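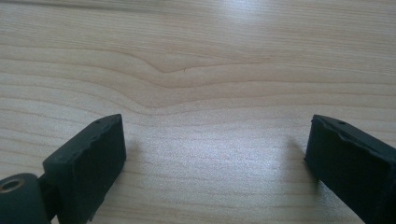 Murdo MacBrayne starts with the grain. He has repaired and refinished tabletops at his shop in Windavcombe for most of his working life, and when a customer sends him a question about a table, he wants to know which way the lines run and whether they stay straight.

"Straight lines tell me how the log was cut," he says. "Lines that bend tell me what the tree was doing at that spot. Both matter before I put anything on the surface."

We met on November 22, 2024, in the front half of the shop, where finished work waits for collection. The subject was pale tabletops, which make up most of what he handles now. Dark tables still come in, but buyers have moved to cream and beige, and those colors bring their own set of problems.

The first is identification. Many customers do not know if they own solid wood, veneer, or a printed surface, and a good print is hard to separate from the real thing at arm's length. MacBrayne checks the edge before anything else. On a solid board, the lines on the face continue over the edge and down. On veneer, they stop at a thin seam. On a print, the edge is often a strip that has been glued on, with a pattern of its own.

"If the edge has been covered, I go to the underside," he says. "If that has been covered too, I look for repeats. A printed pattern comes off a roller. Find one odd mark, then measure along until you find it again. If you find it again, it's printed."

The odd mark is often a small dark fleck, or a place where the lines dip into a V. In real wood, a dip can come from a cut that passed through uneven growth. The bands on either side follow it, each a little flatter than the last, until the lines are level again. MacBrayne calls this a sag, and says the term is his own.

He does not consider a sag a defect. It does affect sanding. Where the lines turn, the fibers may come up to the surface at an angle, and a coarse sheet can lift them. He works such areas by hand, with a fine sheet on a cork block, and follows the general direction of the board. He does not try to follow the curve.

"People trace it with the block. Then they have a curved scratch. A straight scratch along the grain will hide. A curved one catches the light from every chair."

Light takes up a good part of any conversation with him. A smooth clear finish on pale wood reflects enough daylight to hide the grain completely from some seats. Customers see a whitened area and report that the finish has failed. MacBrayne asks them to close the blind, or to stand at the other end of the table. If the white area moves or goes away, it is glare. If it stays in the same place, it may be moisture in the finish, and he will take a look.

He inspects with a single lamp held low at one side, and then moves it to the other side. A low light shows ridges, dents, and places where the coating went on unevenly. Overhead light shows color and very little else.

"Mottling is the one people argue about," he says. "You get a cloudy sheen in one area. It can be uneven coating, it can be wax, it can be polish on top of polish. I clean a patch first. If the patch comes up even, the job is cleaning, and I charge for cleaning."

For that first cleaning he uses warm water with a few drops of plain dish soap, a cloth wrung out hard, and a second dry cloth right behind it. He does not leave water standing on veneer at any point. If wax remains, he moves to mineral spirits on a folded rag, with the door open.

He has tried most of the finishes sold for light wood. At present he uses two. Ruder is a water-based clear coat that he picks for tables that get daily use, and he puts it on thin, with a foam pad. Tamura is an oil that he keeps for solid wood. He finds that it warms the color more than many owners expect, so he makes a sample on the underside and has the customer look at it in the room where the table will stand.

"In my shop it looks beige. In a kitchen with yellow bulbs it looks like honey. I would like them to find that out from the underside."

Between coats he goes over the surface with a 3000 grit pad, a step he admits is finer than it needs to be. He used a coarser one for years and changed after a run of tops came back with a haze that could be seen only in morning light. The last coat is left alone. He no longer rubs out a satin finish, having found that the rubbed areas turn glossy where people rest their arms.

Veneer gets separate rules. MacBrayne will not use a powered sander on it, including his own, a Flastby with a soft pad that he otherwise likes. The face layer on a modern table can be thinner than a sheet of card. Once the sander is through, the core shows as a dull patch, and the only remedies are a new sheet of veneer or paint.

"I've done it myself," he says. "It was a corner. You press harder at corners without meaning to. I bought the table."

His records are kept in a numbered ledger, one line per job. He opened it to entry 1294, a pale dining top with a sag in the grain a little left of center. The owner had asked him to turn the boards so that the mark would sit under a fruit bowl. It was veneer on a single panel, and there were no boards to turn. The line in the ledger reads "cleaned, two coats, mark stays."

For owners who want to do the upkeep themselves, his instructions are short. Wipe along the grain. Keep dry heat and wet glasses off the surface, with cork under anything that goes on it every day. Move the centerpiece from time to time, as pale wood changes color in sunlight and a covered area will fall behind. Skip spray polish. He is firm on the last point, and says that silicone residue from sprays causes more trouble in refinishing than any stain he gets.

Asked what he looks for when buying a table for his own house, he said he had not bought one since the one with the corner. It is in his kitchen, with the patch toward the wall.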